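Table notebook, September
Taltetholm workroom, started 9:40, packed up a bit after four

Picked up where we left off with the Kocabaş place setting. For anyone who hasn't been following along: they want 80 settings for the long room, lunch and supper both, and everything has to work on the pale tables they already have. Soup at lunch, pasta or stew at supper, bread on the side. One dish for all of it if we can manage it. They asked for "calm but not hotel", and I love that as a brief and have written it at the top of my page in big letters.

Jessie had already put the striped mats under books overnight. They were shipped rolled, and yesterday the corners were still lifting. Flat this morning! The books worked much better than the iron, which only made the ends wavy. Write that on the box, please, whoever opens the next lot.

Measured one mat before doing anything else: 396 mm by 300 mm. The order sheet had a rounder number for the long side and I'd like to use the real one from now on, especially for Ferhat's seating plan. Four millimeters is nothing at one seat and quite a lot by the far end of a bench.

First thing tried was the mat at an angle with the dish up near the back of it. I know, I know. Everybody lines them up with the table edge, and so will Kocabaş in the end. But I wanted to see the stripes from the side, the way somebody walking in from the door will see them, and turning the mat is quicker than walking round the table all morning.

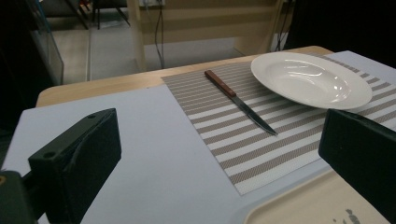

Stripes are the big happy surprise of this job. On the order card they looked so strong that Jannik was sure they'd fight with anything we put on top, and I half agreed with him. On the table they settle right down. The taupe is softer than the card, there's a fine texture in it that breaks it up, and next to the plain white stripes you get something close to linen shirt fabric. What I liked best was the reddish-brown wood handle of the kitchen knife lying across them, with the white rim just behind. It warmed up the whole thing at once! We've been talking about plain steel flatware from the start and I now think that's a mistake, or at least a missed chance. Note to ask Kocabaş if they'd consider wood handles for the bread knives only. Not the whole set, I know what they'll say about dishwashers.

(The kitchen knife itself is far too much knife for a place setting, Hacer, before you write it in the margin. It's there for the color.)

Some words on the dish. It's the Traline wide rim, white, glossy, the one Siriporn has been pushing for since the beginning, and she was right. It's shallow enough to look like a plate from across the room and has enough of a dip to hold soup. Things I noticed while handling it:

- The rim gives you a proper place to put your thumb. Carried it full of water from the sink to the table and back, twice, no spills. The old coupe shape had my thumb in the soup every time.
- The foot is smooth. Dragged it over the mat on purpose, several passes in both directions along and across the stripes. Didn't catch.
- The gloss picks up the ceiling lights in a big way. You get long white curves inside the bowl. Pretty with nothing in it, and I'd guess you'd never notice with food in it, but see below.
- Soup poured to the start of the rim looks mean. Poured to a finger below that it looks generous. I can't explain this and neither could Siriporn, who tried it herself and got the same.

Light: Jannik brought the meter down and we read 1024 lux at table height with all the overheads on. Kocabaş will be nowhere near that in the evening. So the shine we see here is the worst case, and I don't think we should give up the glossy glaze over it. He'd still like a look at the matt version of the same shape. Fair enough. I've asked for one.

Mid morning: tried the dish in the dead center of the mat, then shifted toward the back, then toward the right. Center is the obvious one and looks fine in a photograph, but when you sit down you've got nowhere for your wrists. Toward the back is lovely to sit at. You get a strip of mat in front of you that stays clean, and the bread can live there. Hacer sat at it, reached for an imaginary glass, and didn't knock anything. She then reached for an imaginary second glass. Also fine.

Back it is, then, with the rim kept inside the mat edge. I'm putting this down as a rule for the setting sheet: whole dish on the mat, no overhang. If the rim hangs over the edge it rocks the moment someone leans a spoon on it, and we had it do that this morning.

Napkins: no decision. I tried the rust ones and the gray ones from the sample drawer. Rust is gorgeous with the wood handle and a bit loud alone. Gray disappears. Ferhat suggested a plain white one folded long and laid along one of the white stripes, which made me laugh until I tried it and it looked terrific. It does mean someone has to lay it dead straight, 80 times, before every service. Ask how many hands they have in the mornings before we fall in love with it.

Lunch in the middle of all this (lentil soup, in the dishes, obviously). Real soup behaves better than water. Less slop at the rim, and the orange against the white was enough to make all of us stop talking for a second. Kept warm through a second helping of conversation. Jessie used hers for salad afterward and said she'd buy a set for home, so put her down as a yes.

Washed up, dried, and started again with the tray.

Here I'd been dreading it a little. The trays are what Kocabaş staff carry to the tables, and they want to be able to leave one down beside a setting, for clearing or for bread, without it looking like a cafeteria. We've been through dark ones (too heavy to look at), white ones (vanished on the pale table and somebody would put an elbow in it), and a speckled one I don't wish to discuss. The beige was Hacer's idea, out of the Fivodeck samples.

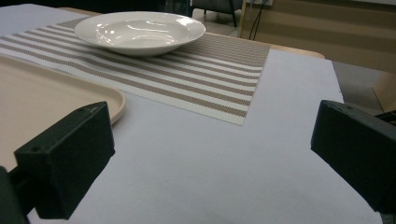 Afternoon layout: mat and wide rim bowl, beige tray off to the left.

Big yes from me on the beige! It's warmer than the stripes and paler than I was afraid of, and the rounded corners make it feel like it belongs with the bowl. The matte finish helps too. One shiny thing per setting is plenty. Jannik's comment was that the tray and the taupe aren't the same family, and he's right, the taupe leans cooler. I put them edge to edge to check and there is a difference. But a few inches apart it reads as two friendly neutrals and I would leave well alone. If we try to match them exactly we'll be at it until spring and the mats will fade a shade anyway.

The other thing I want to keep is the bare table. We've been so busy filling it up that I'd forgotten how good a wide stretch of pale surface looks next to all those stripes. Ferhat's current plan has the mats nearly touching. I'd love to lose a seat per bench and get that gap back. He has said he'll draw it both ways. He has also said Kocabaş will pick the one with more seats, and he may well be right, but I'd like them to see the other one first.

Lip on the tray: low, just enough to stop a glass from sliding off. Loaded it with the bowls and carried it up and down the stairs. Bowls stack well, and the stack stays put on a tilt you'd never use in real life. No rattle to speak of. The mat under the stack made it quieter still, so maybe a cut-down mat as a tray liner? Leftover idea, probably for a different job, but I'm writing it down.

Spill test, quick version. Spoonful of the lentil soup on a white stripe and another on a taupe stripe, left while I made tea, then wiped with a damp cloth. Taupe came up clean. White kept a faint yellow ring until Siriporn went at it with dish soap, then clean as well. Coffee still to do. Tomato still to do, and that's the one I'm nervous about given what's on their supper menu.

Still open:

Coffee and tomato on both stripe colors, leave overnight, wash in the morning. Jessie.

Matt sample of the Traline wide rim. Ordered, no word yet.

Wood handled bread knives, find something small and ask for a price. Me. I'd like the red-brown again if it exists in that size.

Seating plan in two versions using 396 mm for the mat. Ferhat.

Ask Kocabaş about morning staff and whether they'd fold and lay long napkins. Hacer is calling them anyway about the stools.

Tray count. The first guess was one per bench, but after today I think they'll want one at each end. Don't order until Hacer has walked the room.

Mats are back under the books, samples on the second shelf with the bowls stacked beside the tray. Please don't take the good bowls for lunch tomorrow. Siriporn, this means you, and also me.

Added at 4:20: Jannik came back down with a small olive-wood spoon from his own kitchen and laid it along the edge of the mat. Oh, it's nice. Price those too.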